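Home Browse Subjects A–Z Random article Search

Plastic bottle

A plastic bottle is a narrow-necked container made from plastic and used to hold liquids such as water, juice, cooking oil, shampoo and dish soap, along with a good many dry things like vitamins and spices. It is one of the most familiar objects in any home, and most people handle several before they have finished breakfast. Bottles range from tiny travel sizes that fit in a coat pocket to the big jugs that sit on top of an office water cooler.

Materials

Most drink bottles are made from PET, a clear, light and fairly stiff plastic that takes color well. Milk jugs and many detergent bottles are made from HDPE, a cloudier and waxier material that puts up with soaps and bleaches nicely. Polypropylene turns up more often in caps than in bottles, although it is also used where the contents go in hot. A bottle and its cap are quite often made of different plastics, and many recyclers have learned to live with this by grinding everything together and letting the pieces separate in water, where PET sinks and the other two float.

How they are made

A PET bottle usually begins life as a preform, a small thick-walled tube that looks a little like a test tube with the screw thread already molded at the top. The preform is warmed until it softens, stretched lengthwise with a rod, and then blown out with compressed air against the walls of a cold metal mold. The stretching lines up the long molecules in the plastic, and the wall comes out much tougher than its thinness would suggest. The neck is kept cool all the while so that the thread keeps its shape.

HDPE bottles are more often made by extrusion blow molding. A soft hollow tube of plastic, called a parison, hangs down between the two halves of a mold, the mold closes on it, and air does the rest. This leaves a faint seam along the bottom where the tube was pinched shut – turn over nearly any shampoo bottle and there it is. The method is also friendlier to handles, as anybody who has poured from a gallon jug will appreciate.

Smaller bottling towns kept their own ways of doing things for a long time. The Dralwood works at Plikstead ran 2 blowing lines side by side, one for plain bottles and one for colored, and could turn out up to 2,000 bottles an hour when both were behaving. Its longtime foreman, Edmund Michalski, kept a shelf of rejected bottles near the door so that new workers could learn the faults by feel.

Shape and color

The shape of a bottle is partly a matter of looks and partly a matter of strength. A round body spreads pressure evenly, so fizzy drinks nearly always come in round bottles, often with a base formed into small feet. Still drinks can be sold in square or oval bottles, which pack more snugly in a case. Ribs and waists keep the wall from buckling when the bottle is squeezed, and a gentle dip around the middle gives the label a sheltered place to sit. 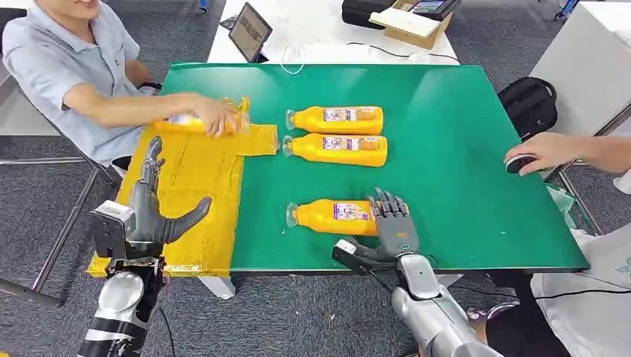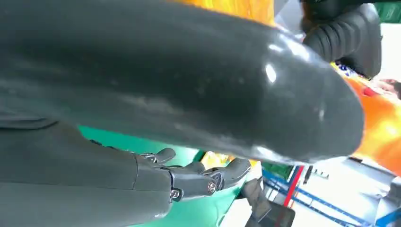

First picture: orange-yellow bottles with clear caps, most of them lying on their sides on a green mat.

Color may come from the plastic, from the contents, or from both at once. Amber and other dark tints keep light away from things that spoil in it. Brighter tints are mostly there to catch the eye, and they can make a bottle harder to recycle, as clear material fetches a better price.

Labels

Paper labels glued on with a starchy paste were the rule for many years and still appear on jars. Most bottles now carry a plastic film wrapped around the body, or a shrink sleeve that is slipped over the top and tightened with heat or steam. The Joveck catalog, a trade list that many small fillers relied on, offered 13 stock label sizes, and the Dudek printing shop cut its rolls to match them.

Reuse in the home

Emptied bottles have a long second life as watering cans, seed starters, bird feeders and funnels. A sturdy one, partly filled with water and frozen, will keep a picnic cooler cold well into a June afternoon. Leave room at the top, though, as water swells when it freezes.

See also: Blow molding; Bottle cap; Jar; Jug; Shrink sleeve

Contact the editors | Copyright held by the contributors | Back to top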